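Moving a small parts shop — boxes or crates?
Started by dravow_dan, 30/08/2023

dravow_dan
We're shifting units in March, 3 miles up the road. Landlord wants us out in a day. Do I buy cardboard or hire plastic crates? Quote from Grolby was £50 a week for 40 crates, seems steep to me.

plusowpete
Cardboard. Tape the bottoms twice, label the SIDES not the tops. Did ours that way, no bother.

mossy_k
Disagree. Damp van, bottoms went on 9 of ours. Screws everywhere. Hire the crates.

plusowpete
Thats a van problem — not a box problem.

dravow_dan
Van's dry, far as I know. Mostly light stuff anyway. Cardboard box and the yellow shelving: 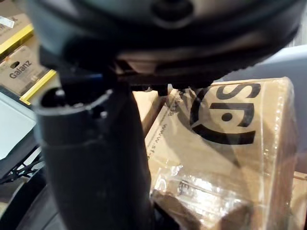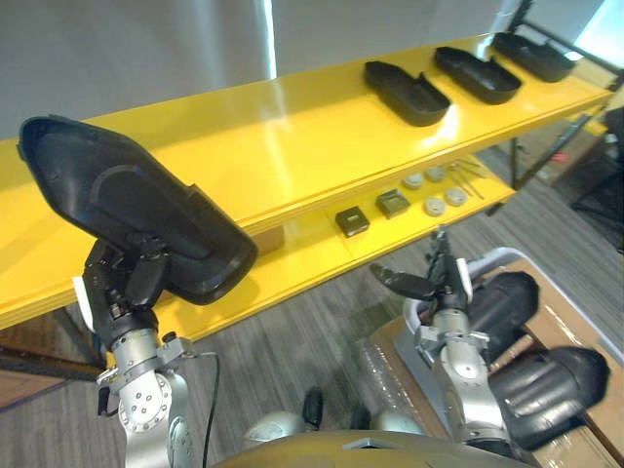
mossy_k
Fine, cardboard for the light bits then. Still wouldnt trust it with fixings. And ask Royer before paying Grolby prices, they did us a day rate.

dravow_dan
Didn't know Royer did day hire. Will ring tomorow.

plusowpete
Wasting your money. Double tape.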